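Kadivby Classic Vehicle Owners' Club
Minutes of the March general meeting, held in the club room at 7.30 pm

In the chair: Gemma Marino
Minutes taken by: Ada Fabbri
Present: 25 members. Apologies were received from 11 more, most of them with the cold that has been doing the rounds, and we send them all our very best wishes.

1. Welcome
Gemma opened the meeting and thanked everyone for coming out on such a filthy night, particularly those who had driven in from the far side of the moor with the wipers on full. She gave a warm hello to the three members attending for the first time and hoped they would stay for tea afterwards (they did, and one of them brought a very good lemon cake).

2. Minutes of the last meeting
Agreed and signed, with one small correction. The car that won the hill run was a Vastetti saloon and should not have gone down as a coupé. Ada apologised to the owner, who was very nice about it.

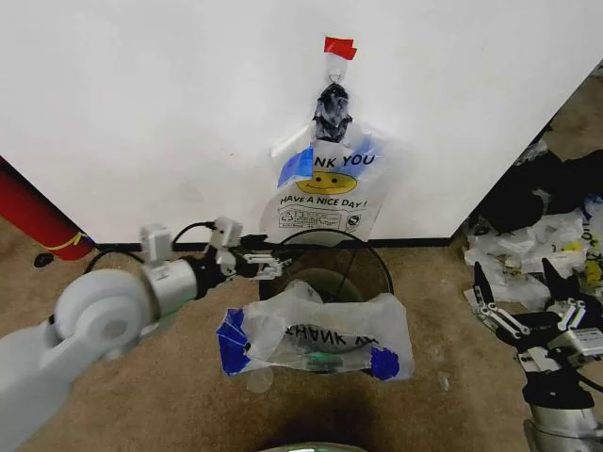

Bag on its hook, club room

3. Money
The account stands at 3,354 pounds after paying the insurance for the spring show. Subscriptions have come in from 71 members so far and reminders will go out at the end of the month to anybody who has forgotten. There was a fairly long talk about whether to put the joining fee up. Several people felt it would be a shame to frighten off younger owners, who have quite enough to find for tyres and welding as it is, and the meeting agreed to leave it alone for another year.

4. Spring show
The field is booked and the farmer has kindly promised to mow it the week before. Cars to be in place by 9 am, please, and no moving off until 4 pm, as we had one or two worrying moments last year with pushchairs about. Asante Garage will again lend us their trailer for the public address system. Gemma asked for more help on the gate, and four hands went up straight away, which cheered her no end.

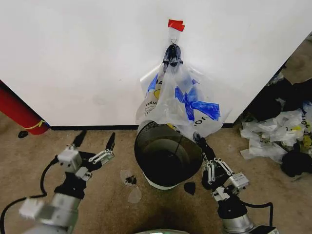
Plastic bags hanging by the red tape

5. Parts and tools
The club's engine hoist has come back from Taseo with a new seal and is ready to be borrowed again. Would whoever has the large torque wrench please look in the boot of their car! It was last signed out before Christmas and the page has been splashed with something, so the name can't be read. Ada will start a fresh book with a proper cover.

6. Summer run
Two routes were put forward, the coast road and the reservoir loop. After plenty of fond memories of both, the coast won on a show of hands, chiefly on account of the café with the big car park.

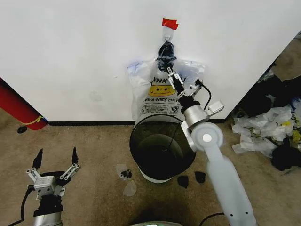 Have a nice day

7. Any other business
A member is looking for a pair of rear light lenses for his Vastetti and would be glad of any leads. Another has a roof rack free to a good home.

The meeting closed at 9.10 pm. The next one will be in April, same time, with a talk on looking after carburettors.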